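Forum d'entraide Plasport > Ateliers et postes de travail

Cellule de pliage à deux bras : que deviennent les opératrices du poste ?

Posté par tri_textile69

Bonjour,

Je suis chef d'équipe dans un atelier de reconditionnement de vêtements (retours de vente en ligne). Le site traite 700 pièces par poste de travail. En mars, la direction a mis en service une cellule à deux bras, intégrée par Zedia, pour la reprise et l'étalement des pièces avant pliage. La cellule est arrêtée à 394 pièces sur la même durée, hors rebuts.

Les t-shirts passent correctement. Les pantalons posent problème à cause des jambes qui pendent du plateau et faussent la détection des bords. Une opératrice doit alors replacer la pièce, arrêt compris. 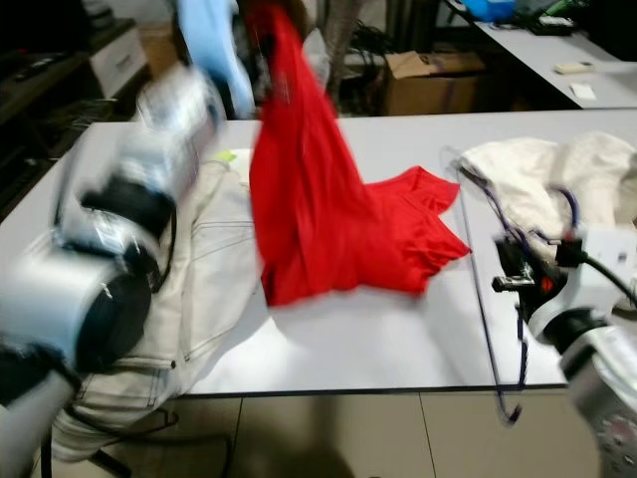 Flemetti, notre fournisseur de préhenseurs, répond que le tri en amont doit être fait par matière et par type de pièce, avant dépose sur le plateau, et que le défaut n'est pas côté pince. Cela revient à créer une tâche qui n'existait pas. Deux questions :
- la fiche de poste doit-elle être révisée si l'opératrice passe du pliage à la surveillance et au tri ?
- l'objectif individuel en pièces peut-il être maintenu ?

coton_peigne

Chez nous ils ont fait pareil et au bout de 6 mois tout le monde pliait de nouveau à la main. Voyez avec votre syndicat.

M_Ourlet

Sur le premier point : oui, à mon avis. Tri, surveillance et remise en position après arrêt sont des tâches distinctes du pliage. L'évaluation des risques est à reprendre également, en particulier l'accès à la zone des bras et la procédure de redémarrage. Si le CSE n'a pas été consulté avant la mise en service, il faut le signaler par écrit.

Sur le second : un objectif individuel en pièces n'a plus de sens quand la cadence dépend de la cellule. Nous avions le cas avec une ligne Śliwiński. L'objectif a été remplacé par un suivi du temps de reprise par arrêt, non nominatif, avec 2 opératrices en rotation. La fatigue des poignets a baissé, les plaintes pour monotonie ont augmenté. Prévoir une rotation avec le contrôle qualité.

Pour les pantalons, essayez un plateau plus profond avant de modifier l'organisation.

tri_textile69

Merci. Le CSE a été informé mais pas consulté, je vérifie. Plateau plus profond : demande transmise à Zedia.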